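Support > Combat Sports > Gultdale Ring Timer > Set-up Guide

We use cookies to remember your language and region. Accept / Manage settings

Section 4. Setting up the timer for a bout

This section covers the Gultdale ring timer when it is used for boxing, kickboxing and MMA bouts. For drill and circuit timing, see Section 6. Mount the timer and connect the power before you begin (Section 2).

4.1 Before you start

You will need:

- The timer and its power supply
- The corner remote
- The horn cable, if you are using an outside horn
- The bout sheet for the event

Put the timer where the referee, both corners and the timekeeper can see the display. In a cage, this usually means above the gate. In a ring, use a neutral corner.

CAUTION: Do not hang the timer from the top rope or from the cage padding. Use the bracket supplied.

4.2 Choosing a rule set

1. Hold MENU until the display shows SET.
2. Press the right arrow until RULES appears, then press OK.
3. Scroll to the rule set you want. The number and the short name are shown together.
4. Press OK. The timer beeps once and goes back to SET.

Rule set 13 is the open set. Use it when your promoter or local commission has its own round lengths and none of the stored sets match. Rule sets marked with a dot are locked and can be read but not changed.

Note: If your event has amateur and professional bouts on the same card, store them as separate rule sets. Do not edit one set between bouts.

4.3 Entering round and rest times

These steps apply to rule set 13 and to any set you have saved yourself.

1. From SET, choose TIMES and press OK.
2. The round length flashes. Use the up and down arrows to change it. Press OK.
3. The rest length flashes. Change it the same way. Press OK.
4. The number of rounds flashes. The highest number you can enter is 36. Press OK.
5. Choose WARN and enter the number of seconds before the end of the round at which you want the clapper sound. Enter 0 for no warning.
6. Press and hold OK until SAVED appears.

If you leave the menu before SAVED appears, the old times stay in place.

4.4 Pairing the corner remote

1. Take the remote to within arm's length of the timer.
2. On the timer, choose LINK and press OK. The display shows four dashes.
3. Hold the two outer buttons on the remote until its light turns green.
4. Enter the link code on the timer. New remotes leave the factory with the code 1587.
5. Change the code before your first event (LINK, then NEW CODE).

One timer can hold two remotes. If a second mat or ring is running in the same hall, set a different link code for each timer – two timers on the same code will both stop when either remote is pressed.

NOTE: The remote will work through a jacket pocket, but point it at the display when you call time for an injury or a foul.

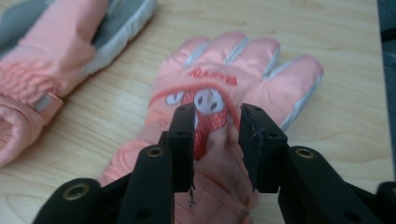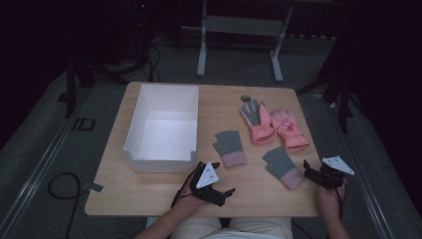
4.5 Pausing and resuming a round

1. When the referee calls time, press the red button on the remote once. The clock stops and the display flashes.
2. When the referee calls the fighters back in, press the green button once. The clock carries on from where it stopped.
3. If the bout is over, hold the red button until END appears. The stoppage time stays on the display until you clear it.

Write the stoppage time on the bout sheet before you clear it. The timer keeps a log (Section 8), but the log shows only the round and the time, with no names.

CAUTION: Pressing the red button twice sounds the horn. Do not do this while the fighters are engaged unless the round has ended.

4.6 Testing the horn

1. Turn the volume to its middle setting.
2. From SET, choose HORN, then TEST.
3. Stand at the judges' table and listen. Turn the volume up if you need to.
4. If there is no sound from an outside horn, check that the cable is in the socket marked OUT.

WARNING: The horn is loud at close range. Keep people away from the front of it during the test. Do not run the test while officials are being briefed at cageside.

4.7 Messages you may see

E2 – The remote battery is low. Replace it before the next bout.

E5 – The link has been lost. Run the bout from the buttons on the timer and pair the remote again during a break.

E9 – The saved times could not be read. Enter them again as in 4.3. If E9 comes back, reset the timer with service code 760 and enter all of your rule sets from the beginning.

Resetting clears the log. Copy it first if you need it for your records.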